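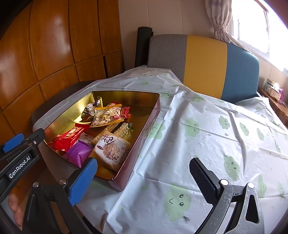
Simon wrote to me under the last tutorial that he always throws the snacks in the tin as they come from the shopping bag, and after one month he finds seeds and crumbs in every corner and a cracker broken in four. He asked if there is a better way to do it without buying special boxes. There is, and it takes maybe ten minutes.

How to arrange a snack tin for small packets

What you need

A metal tin with a lid, the kind that cookies or mooncakes come in. A rectangular one is easier than a round one, as most packets have straight sides. You need also a soft cloth, a little dish soap and a sheet of baking paper if you like to line the bottom. I use a tin that my aunt brought from Amport, but any tin for food will do.

Step 1. Empty the tin completely

Take out everything, also the last packet you think can stay. Put the packets on the table and look at each one. If a seal has opened, eat this one today or throw it away. Check the dates. I write the month with a marker on packets where the date is printed very small, for example "December".

Step 2. Clean it

Wipe the inside with a damp cloth and one drop of soap, then with a clean damp cloth, then dry it well. Please do not use the rough side of a sponge. A gold coating gets scuffs very easily, and on the floor of my tin there are fine ones already, which I cannot remove anymore. These do not matter for wrapped food. Leave the tin open for one hour before you fill it.

Step 3. Make three groups

The first group is flat and breakable: crackers, thin cookies, wafers. The second is soft or loose inside: seeds, nuts, dried fruit. The third is long: grain bars and rolled crackers. Small candies do not need a group, they go in the gaps at the end.

Step 4. Fill from the walls to the middle
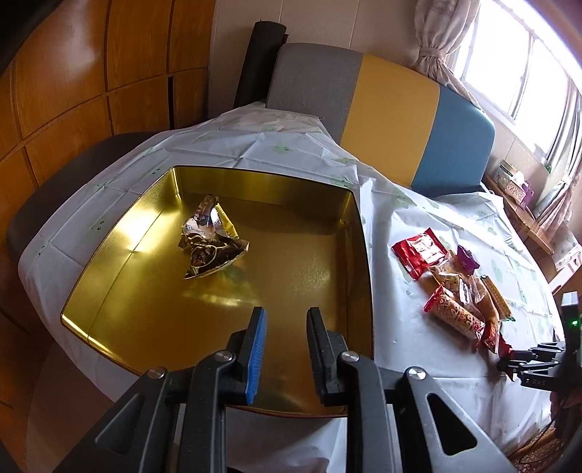 Begin with one packet and see how it behaves before you add the others. A pillow packet with air inside wants to slide, so it needs something beside it. A crumpled one, like the brown packet with the thin cream lines alone in my tin, can be made flatter with your hand first, but press softly if there is something crisp in it. Put the long things along the long wall. Stand the small packets up in the corners with the seal on top, so you can pull them out with two fingers. The round crackers go last and lie flat on the others.

Step 5. Leave some place free

Do not fill the tin to the rim. When the lid presses on the packets, the seals open. My tin holds over 1000 grams if I push, but I stop much earlier. For one week I put in one bag of Nindinell seed mix (285 grams, divided in small packets) and bars from Ccori, 65 grams each, and we have enough.

Where to keep it

Keep the tin in a dry cupboard and not above the stove. If your kitchen is humid, look at the rim from time to time. Where the paint is chipped, rust can begin, so dry this place after every cleaning.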